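A place for the little motors

I have a drawer at home that I can't open all the way. It gets to about a hand's width and then something inside rears up and jams against the frame, and I have to poke a ruler in and flatten whatever it is. I know there's a bicycle light in there, and a doorbell, and the insides of an electric toothbrush that I took apart because I wanted to see how it worked. Everything in it is joined to everything else by wire.

So when I was asked if I'd like to spend a couple of days at Aidoo, a parts reuse workshop on the edge of Skeltovside, and write about how they keep small things in order, I said yes before I'd even looked at the trains. (The trains were dreadful. Two changes, and a wait at the second one long enough to eat an entire pasty and regret it.)

Aidoo takes in worn-out gadgets and teaching kits by the boxful and strips them for anything that still has some use in it. Motors, switches, circuit boards, battery holders, all the little organs. Then it makes them up into packs for schools and repair clubs, and these go out under the name Alik, in flat cardboard boxes with a checklist in the lid. They sent out 414 of them last year, which sounded like a modest number to me until I'd tried packing one.

What I hadn't expected was how much of the work is simply putting like with like. I'd pictured soldering irons and a bit of smoke. There is a soldering bench, but the place I kept drifting back to was the white sorting table, with its yellow bins and its steel tray in the middle.

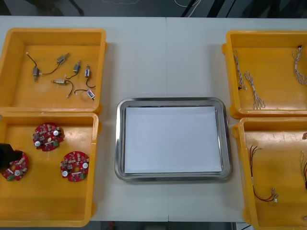 Photograph: Aidoo, Skeltovside

The bins are nothing special. Open yellow plastic, raised sides, flat floor, the sort of thing you could use for seedlings or odd socks. I asked if yellow had been chosen for a reason and was told they were what the shop had. But it's a good colour for the job! A little metal motor shows up beautifully against yellow, and so does a black lead, and so does a red circuit board. At home I keep my bits in a brown drawer in a dark hall, and then I wonder why I can't find a screw.

Let me say something about motors, as I came away very fond of them. The small ones are lovely objects, neat and heavy for their size, and they would be the easiest things in the world to sort if it weren't for their wires. A motor without a lead sits where you put it. A motor with a lead is looking for company. Drop a handful into a deep box, give the box one good carry across a room, and you'll lift out the whole lot in a bunch like grapes.

The cure is a shallow bin and a bit of elbow room. Lay them loosely, so that each has its own patch of floor, and let the wires curl as they please. A few will still lie across each other, and you lift those apart gently instead of tugging. I was told off (nicely) for tugging. The join between lead and motor is the first thing to go, and a motor that's lost its lead has to make another trip to the soldering bench.

My own instinct was to coil everything up and put an elastic band round it, and I said so, quite pleased with myself. They used to do that. The bands perished over one winter and stuck to the leads, and it took most of December to pick the gunk off. Now the leads stay loose.

The boards are another matter. The round red ones live in a bin of their own just below the motors, and I found I wanted to handle them like biscuits, stacked in a neat pile. You don't stack them. The faces are crowded with tiny components that stand up at different heights, and one board rubbed on top of another is asking for something to be knocked off. So they lie in a single layer, and you hold them by the rim. It took me ages to stop putting my thumb in the middle.

There's a rule at the table that I've since brought home: the bin is for keeping and the tray is for doing. Anything in a yellow bin has been looked at and belongs there. Anything in the steel tray is in play – you've taken it out and you're making up your mind about it. When you stop for tea, the tray should be clear. I thought this was a bit fussy on the first morning, and by the afternoon I'd mixed up a motor I'd checked with one I hadn't, and had to do the pair of them again.

It also means you never put things down on the table itself, or you try not to. Two white panels pushed together look like one smooth surface, but there's a seam, and a seam is where small washers go to spend their retirement. I lost one in there within the hour. They keep an old playing card for getting them out, the four of clubs, very grubby.

I liked the tray a great deal. It's stainless steel, the kind of thing you might roast a couple of parsnips in, with a raised edge so that nothing rolls off. With a sheet of white paper laid in the bottom it becomes a proper little stage. You can see a dropped screw straight away, you can pencil a note next to a part you aren't sure of, and when the paper gets grubby you fold it up with all the fluff and snippets inside and put in a fresh sheet. I've been doing this with a baking tray at my kitchen table ever since, and I can't believe I spent years chasing tiny springs across the lino.

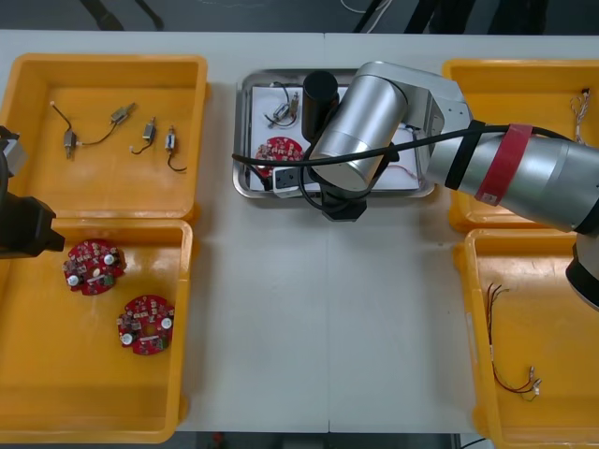 Trays are all very well, one reader wrote to me when I mentioned this piece in my June 2024 column, but the real trouble starts with the things that don't belong in any of them, and what on earth are you supposed to do with those?

I took that question back to the workshop, because it's a fair one and it's the question of my drawer. The answer I got was that you're allowed one bin for don't-knows, and it has to be the smallest you own. When it's full, you stop whatever you're doing and go through it. What you mustn't do is get a bigger one. They did, once, and ended up with a crate holding 570 oddments that had to be gone through over several wet afternoons, and a good part of it was stuff that already had a perfectly good home somewhere else in the building. People had been too tired to walk over to it.

I recognised myself so strongly in that that I had to go and look out of the window for a bit.

The other thing I learnt is that you should sort by what a thing is, and leave the question of what it's for until later. Left to myself I'd have made a bin for toy car parts and another for fans, and within a day I'd have been standing there with a motor that could go in either. A motor goes with motors. A board goes with boards. You can get as fine as you like once they're in their groups, by size or by the length of the lead, but the first pass should be so dull that you can do it while listening to the radio. I did mine to a play about lighthouse keepers and have no memory of the ending.

When it comes to packing, the bins go round the tray and you fill from them with the checklist beside you. I was allowed to make up a batch of Alik packs on my second day, the beginner's sort. I'd assumed I would be quick. I play cards, I can ice a cake, I'm not a clumsy person. My first pack took me so long that somebody put the kettle on, drank the tea and washed up the mug before I'd shut the lid. The trick I finally got hold of is to take everything out to the tray first, look at it all together against the list, and only then start putting it in the box. I'd been going straight from bin to box, and then emptying the box again to see if I'd remembered the switch.

They buy very little new. The boxes come flat from Wakon, 1,000 at a time, and there's a permanent wall of them by the door that everyone has to squeeze past sideways. Labels are printed in the office. Everything else has been something else before, which gives me a soft spot for the whole business.

I came home and did the drawer. It took an evening and a half. I didn't have yellow bins, so I used ice cream tubs with the lids off, and a baking tray with a sheet of printer paper in it, and I started by pulling out anything with a wire and laying it down with space around it. The doorbell works. The bicycle light doesn't, and has gone to Skeltovside in a padded envelope along with the toothbrush and a motor I have no explanation for at all.

There's a tub for don't-knows. It used to hold margarine, and it's about half full already, mostly with keys.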